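Twenty Years of Other People's Boxes

Iraís Bañuelos does not like the word "organizer." She says people hear it and start apologizing for their garage.

"I store things for people," she said. "Sometimes I help them decide what to keep. Mostly they have already decided and they want somebody to agree with them."

Bañuelos has run Fudero, a small storage and moving business, for 20 years. She started with a rented van and her cousin Higinio Quezada, who still drives for her. The office is at the front of the building, with a counter, a coffee maker and a wall calendar still turned to March. We talked there on a Wednesday, between phone calls.

Most of her customers are families emptying a parent's house. They call after the first weekend, she said, when they have finished one closet and understand how long the rest will take.

"They begin with the photographs, and that's the mistake. You sit on the floor with a shoebox and then it's dark outside. Start with the kitchen. Everybody can make up their mind about a colander."

Her rules are simple. Books go in small boxes. Labels go on the side and never on the lid. Paperwork travels in the car with the family. She asks customers to set a date for the last load before she sends anyone out for the first one.

The oldest thing she has stored was a Bible printed in 1758, which belonged to a retired teacher. It spent one winter in a closet next to her desk.

"I didn't want it in the back. I checked on it every morning like it was a baby. When he came for it he put it in a grocery bag and drove off."

Costs have changed more than the work. A local move that includes packing can reach $3,000, a figure she gives callers early in the conversation. Some hang up. Others call back a month later, after trying it themselves.

Quezada came in during this part of the interview and sat down with his lunch. He said stairs were the hardest part of the job when he was 30 and they are the hardest part now. His son Nicanor does the pianos these days.

"I do the talking while he does the piano," Quezada said.

I asked Bañuelos whether people come to regret what they throw out.

"Less than you'd think. They regret what they gave to the wrong relative. I've had two sisters stop speaking over a sewing machine, and neither of them sews."

She advises families to write down who gets what before anything leaves the house, even if the list is on the back of an envelope. She also tells them to leave one room alone until the end, so there is a place to sit. 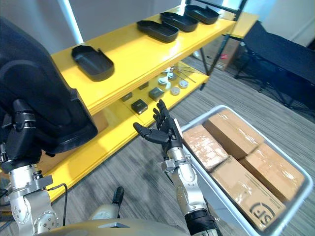
A yellow shelf unit and a black plastic tray.

Her own house, she admits, is full. There are dishes from her mother, 2 dining tables and a box of cassettes she has no way to play. Her husband has asked about the second table.

"I tell him it's for when people come over," she said. "We had people over at Christmas and they ate standing up in the kitchen."

She has no plans to retire. Nicanor has started answering the phone in the afternoons, and she said he is good with callers who are upset, though he still forgets to ask them about parking.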